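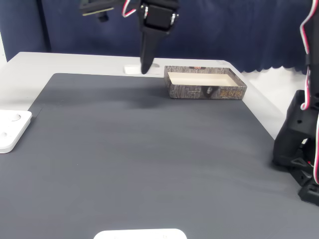
Butico Open Tray, Bark Print

A shallow-hearted, handsome little cardboard tray for the end of the table

Sold flat-packed in bundles of 20 and in cartons of 2,000

If you have ever sent out a nice thing in a dull box, you will understand why we are so fond of this one. The Bark Print is an open, rectangular tray made of cardboard, with no lid to lose and nothing to cut away. The outer walls carry a gray-brown pattern that some of our customers call bark and others call stone (we went with bark on the order form, and it has stuck), while the inside is left a plain cream-white. Whatever you put in it gets a quiet background to sit against, and the outside does the dressing up.

It started out as packaging for a tea and dried fruit importer, and a good many of our customers still use it that way. But people kept writing to ask whether they could buy it empty, for desks and counters and craft rooms, and after the third or fourth letter we gave in. We are glad we did! It has become one of those things that turns up all over our own building, holding labels in one room and teaspoons in the next.

About the print

The bark pattern goes on the outer walls only. On the front wall, toward the right end, there is a line of stylized characters in an orange-gold color, with a small dark emblem to the left of them and a faint line of small gray text. There is also a small red-orange mark along the top of the back wall. This is our standard stock print, and it is how the tray comes unless you ask for something else.

We do get asked whether the gold lettering can be left off. It can, on orders of 3,000 or more, and the rest of the pattern stays just as it is. Please tell us before you pay for the order, as the printing is set up in one go and we can't pull the lettering out halfway through. If you would like your own name there instead, have a look at the section on custom printing further down.

The colors vary a little from one run to the next. The gray-brown may lean warmer or cooler, and the gold can look more orange by lamplight than it does near a window. If you are matching trays to an earlier order, send us the batch number from the side of the carton and we will do our best to pick the nearest run we have on the shelf.

What people keep in it

Tea packets, wrapped sweets and small bags of nuts are the old favorites, and the tray was drawn up with those in mind. Since we began selling it empty we have heard about seed packets, spools of thread, business cards, guitar picks, spare keys, paint samples and (from a very cheerful lady with a yarn shop) the ends of balls of wool, sorted by color, a tray to each color, all the way down a windowsill.

It is a lovely thing on a shop counter. The open top means customers can see straight in and help themselves, and the patterned walls hide the price stickers and the untidy bottoms of packets. If you run a market stall, do bring a few more than you think you will need. They get picked up and admired, and every so often someone asks to buy the tray along with the jam.

Food that is wrapped or bagged is fine. We don't recommend it for loose food, and certainly not for anything oily or damp. The board will mark, and a marked tray never quite looks right again. A sheet of baking parchment cut to fit the bottom helps if you have your heart set on cookies, but please swap it out every time.

Putting it together

The trays arrive flat, with the creases already pressed in. Lay one on a clean table with the plain side up. Fold the two long walls toward you first, then the short ones, and tuck the corner tabs inside before you press the walls down over them. Run your thumb along each fold on the way. The first one will take you a minute or two and feel a bit stiff, and by the fifth you will be chatting away without looking.

A few small things we have learned from folding a great many of them:

Fold on a mat or a cloth if your table is rough. The printed side faces down while you work.
Don't go back and forth over a crease. Once, firmly, is enough.
Let cartons that have come in from a cold truck stand overnight before folding.
A dab of paper glue under each corner tab makes the tray firmer for daily use. For gifts and one-time packing you can skip it.

No staples, please. They pull through the board at the corners, and they scratch.

Looking after it

Dust it with a dry brush or a soft cloth. A pencil eraser will lift light smudges from the cream inside, if you go gently and work in one direction. Keep it off wet counters and out of strong sun – the bark pattern holds up well enough, but the gold will fade before the rest does.

When a tray has had its day, take off any stickers and tape and check with your local recycling service about the cardboard.

Custom printing

Jaxon Dufour looks after custom work, and he is very patient with people who have never done it before. He will want a clear drawing of your name or mark, a note of which wall you would like it on, and the date you need the trays in your hands. He will send a paper proof in the mail. Please read it out loud, every word of it, before you sign. We once made 2,035 trays for a garden center with a letter missing from the word "nursery," all properly signed for, and we still use the leftovers to hold paper clips.

You may keep the bark pattern with your own lettering, or choose one of the plain shades from the Vundier board range. The cream interior can't be changed at present. Orders for the winter holidays are best placed by the end of August, and a little earlier if you want the lettering left off or replaced.

Goes well with

The Ogunleye divider set, which is a pair of slotted cardboard strips you can trim with scissors to suit whatever you are storing.
Namex shredded paper fill, in natural or white. One bag goes a long way in a tray like this one.
Clear bands for keeping a full tray closed up on the way home. They come in bags of 20.

Ordering and samples

We will happily send a single folded sample if you are thinking of taking a carton, so you can try it with your own packets before you decide. Write to Ladi Garba in the order room and tell her what you plan to put in it. She has a wonderful memory for which tray suited which sort of packet, and if she thinks a different one in our range would serve you better, she will say so and send that one too.

Bundles are packed in brown paper and go out with the regular mail. Cartons travel by truck and need someone at the door to sign. They are awkward more than heavy, so a second pair of hands is welcome, and we ask that you look over the corners of the carton before the driver leaves. If something has been crushed along the way, set the damaged trays to one side and write to us with the batch number. We will replace them with your next order or send them out on their own, whichever you like.

Unused bundles may be returned flat, in their paper. Trays that have been folded can't come back to us, nor can anything with custom printing.

Page updated Jun 21, 2021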